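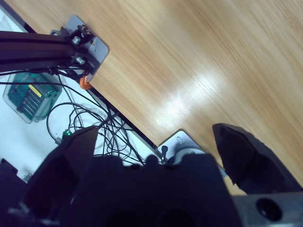 3 平台搭建与数据采集

3.1 场地与机械结构

平台搭建在 Kulatura 共享工坊的一间侧室内。工坊按时段出租，设备不能固定在地面或墙上，因此整套系统以一张木桌为基座，所有承力件都装在桌沿附近。机械臂、相机支架和从臂的安装板各自独立，拆下任意一件时其余部分不需要重新找正。安装板为金属件，与铝型材之间用螺栓连接。早期版本曾把型材直接夹在桌沿上，机械臂快速回转时末端有肉眼可见的晃动，改用安装板后晃动明显减小，但桌子本身的刚度仍是限制因素。重复定位误差中有多少来自桌面变形，我们没有单独测量。

夹爪为平行双指结构，由第二作者 Oksana Bilyk 在 Skoryk 夹爪的公开图纸上修改而来。主要改动有两处：一是把指尖收窄，使其能够插入布料与桌面之间；二是在夹爪后方留出相机座，使腕部相机在两指张开时能同时看到两个指尖。第二处改动的代价是夹爪本体占据了画面下部相当大的面积，靠近手腕一侧的桌面始终被遮挡。我们试过把相机抬高，遮挡有所减轻，可是指尖附近的布料边缘随之变小，人工标注时难以判断是否已经夹住，最后仍采用较低的安装位置。

3.2 控制与布线

控制器使用 Dundico 电机驱动板，与上位机之间通过 USB 通信。上位机运行 Flineo 采集程序，该程序由第一作者 Kamarul Latuheru 编写，负责同步记录关节角、夹爪开度和相机图像。各路数据先写入各自的缓冲区，再以图像时间戳为基准对齐，关节角取相邻两个采样的线性插值。没有采用硬件触发，原因是所用相机不支持。

布线是搭建过程中返工最多的部分。最初所有线缆沿型材捆扎后从桌面绕行，机械臂转到工作区远端时线束被拉紧，偶尔造成相机断连。后来改为从安装板下方引出，在桌下留出余量。余量部分没有使用拖链，检修时容易取出，缺点是线缆之间相互缠绕，更换一根往往要先理顺其余几根。建议重复本工作的读者在两端都贴上标签，我们只在上位机一端贴了标签，后期为此多花了不少时间。

供电与通信分开走线。电机同时启动时，早期的共用电源会使相机短暂掉线，日志中表现为图像时间戳出现空缺而关节角记录正常。换为独立供电后，该现象没有再出现。凡是含有此类空缺的片段，一律从数据中剔除，不做补帧处理。

3.3 任务与操作流程

任务为单件衣物的展平与折叠。衣物由操作员随意放到桌上，不规定朝向，但要求不遮住桌沿的安装板。操作员通过主臂遥操作，先把夹爪移到衣物上方并张开两指，选取一处边缘或褶皱，下降、闭合、抬起，再向目标方向拖动。若衣物仍有重叠的布层，则重复上述过程；展平到操作员认为可以折叠的程度后，转入折叠阶段。两个阶段之间由操作员踩踏板打点，标记写入同一日志。

图 2 给出腕部相机的一帧图像。白色布料与木质桌面之间反差较大，衣物外轮廓比较清楚，而布料内部的褶皱只表现为浅灰色的明暗变化，对比度低得多。夹爪为深色，在同一曝光下大部分偏暗，指面上只能辨认出若干棱边。画面右侧带有一定的运动模糊，桌面木纹和衣物末端都受到影响。
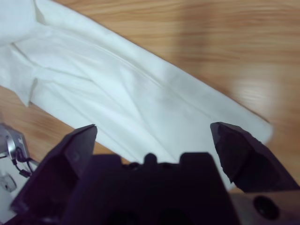

图 2 腕部相机图像：夹爪两指张开，白色衣物斜铺于木桌之上。

这类图像给曝光设置带来一个实际问题。若按布料设定曝光，夹爪细节丢失；若按夹爪设定曝光，布料过曝，褶皱随之消失。考虑到夹爪位置可由编码器读数得到，而布料状态只能从图像中获得，我们选择优先保证布料，并在每次采集开始前锁定曝光与白平衡。自动曝光在预实验中使用过，夹爪移入画面中央时整幅图像会逐渐变亮，同一块布料在一个片段内前后亮度不一致，因此放弃。

桌面反光是另一个干扰来源。房间照明来自顶部，反光的位置随手腕移动而变化，有时与白色布料的边缘相接，使分割结果向外溢出。铺一层无光桌布可以消除反光，但布料与桌布之间的摩擦大于布料与木面之间的摩擦，拖动动作的效果会改变。为了保持任务本身不变，我们保留裸露的木质桌面，把反光当作数据中的正常变化处理。

3.4 片段筛选与划分

采集在五月完成，共得到 2609 个有效片段，每个片段对应一次从张开两指到再次张开的完整抓放动作。片段长度不等，统一重采样后至多保留 200 帧，超出部分从静止段中删去。静止段的判定只依据关节速度，不使用图像，以免把布料缓慢滑落的过程误判为静止。

筛选由两位作者分别进行，意见不一致的片段放在一起重看一遍后决定去留。被剔除的片段主要有三种情况：时间戳空缺、衣物滑出工作区，以及操作员中途停止。抓取失败不构成剔除理由。空抓、只夹住单层而目标为双层、抬起后脱落等情况全部保留，并在标注中注明失败类型，这些片段在第 4 节训练抓取判别器时作为负样本使用。

运动模糊也不作为剔除标准。模糊多见于手腕横移阶段，此时夹爪一般尚未接触布料，对抓取点的选择影响有限。我们曾按图像清晰度做过一次自动过滤，结果横移阶段的数据被大量删去，所得策略在接近布料之前动作迟疑，遂恢复全部片段。

测试集从完整的采集批次中划出，不在片段层面随机抽取，避免同一次摆放产生的相邻片段同时落入训练集与测试集。训练时批大小取 64，图像在输入网络之前不做裁剪，夹爪遮挡的区域照常保留。我们对比过用固定掩膜遮去夹爪本体的做法，在验证集上与不加掩膜的结果没有可靠差别，为减少处理步骤，后文均采用原始图像。

3.5 平台的局限

由于场地按时段使用，平台需要反复拆装。每次重新安装后都要做一次手眼标定，标定结果之间存在小的偏移，我们没有对此做跨批次补偿，只在日志中记录所用的标定文件。桌面高度不可调，较长的衣物展开后会垂到桌沿以外，因此本文的结论只适用于能够完整放入工作区的衣物。深色或带花纹的衣物没有进入本次采集，腕部相机在这类布料上的表现有待另行检验。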